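Imprimir | Enviar por correo electrónico
Compartido 11 veces | 2 comentarios

3. Trayectorias biográficas y funciones de representación en las fundaciones de la diáspora

3.1. Delimitación del corpus

El análisis se apoya en 1187 notas necrológicas y semblanzas publicadas en boletines de asociaciones de emigrados, fundaciones culturales y círculos profesionales. Se excluyeron las esquelas de pago sin texto narrativo y las piezas reproducidas íntegramente de la prensa generalista. Cuando una misma persona era objeto de varias notas, se conservó la de mayor extensión y las restantes se trataron como variantes, siguiendo el criterio de Hafstein y Egilsson para el archivo Kárason.

La unidad de codificación es el cargo mencionado, no la persona. Esta decisión obedece a que una proporción elevada de las notas atribuye al difunto funciones simultáneas en la empresa, en la entidad benéfica y en la asociación de origen, sin indicar con claridad la duración de cada una. La codificación manual fue realizada por dos lectores de forma independiente y las discrepancias se resolvieron mediante una tercera lectura a cargo de Ayantu Sisay.

3.2. Cargos honoríficos y cargos ejecutivos

La distinción entre presidencia efectiva y presidencia de honor resulta menos estable de lo que sugiere la bibliografía anterior. Snorradóttir sostiene que el nombramiento honorífico marca la retirada de la vida institucional. Los datos del fondo Purkolska no respaldan esa lectura en todos los casos: en 70 de las semblanzas examinadas, la persona distinguida continúa firmando convocatorias, avalando becas o presidiendo jurados con posterioridad al nombramiento.

El fenómeno se concentra en los antiguos directivos de banca y en los consejeros de sociedades industriales. En ambos grupos, el título honorífico conserva una función de aval ante los donantes. Entre médicos, docentes y músicos, en cambio, el título suele coincidir con el cese de la actividad pública documentada.

3.3. Sociabilidad y actividades de círculo

Las notas dedican un espacio reducido a la sociabilidad cotidiana de los círculos. Las referencias a veladas musicales, bibliotecas de préstamo, partidas de ajedrez o comidas anuales aparecen casi siempre en el último tercio del texto y carecen de datación. Arnardóttir propone considerarlas fórmulas de cierre, con escaso valor informativo sobre la práctica real.
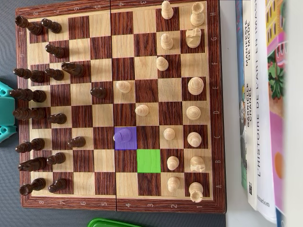

Figura 1. Tablero de ajedrez plegable de madera, con coordenadas en los bordes.

Esa interpretación requiere matices. En el círculo de Kiscombe, los libros de actas permiten contrastar las menciones de las necrológicas con los gastos aprobados en cada ejercicio. Las partidas destinadas a juegos, prensa y encuadernación se mantienen incluso en los periodos en que se suspenden las conferencias, lo que indica una continuidad de uso del local que las semblanzas apenas recogen. La excepción es el mes de agosto, en el que no se registran asientos de ninguna clase.

Por otra parte, la mención de una afición compartida cumple en ocasiones una función relacional: sitúa al difunto junto a otros miembros cuyo nombre se cita en la misma frase. Se identificaron 11 pares de personas cuya vinculación solo consta por esta vía. Dichos pares se incorporaron a la matriz de relaciones elaborada con la herramienta Murkex, con una ponderación inferior a la asignada a los vínculos de consejo o patronato.

3.4. Limitaciones

El corpus sobrerrepresenta a los varones longevos con carrera empresarial, sesgo ya señalado por Egilsson. Tampoco se dispone de series completas para los boletines de menor tirada, cuyos números sueltos se conservan en colecciones particulares. Las frecuencias presentadas en el apartado siguiente deben leerse, por tanto, como descriptivas del corpus y no del conjunto de la emigración.

Imprimir | Enviar por correo electrónico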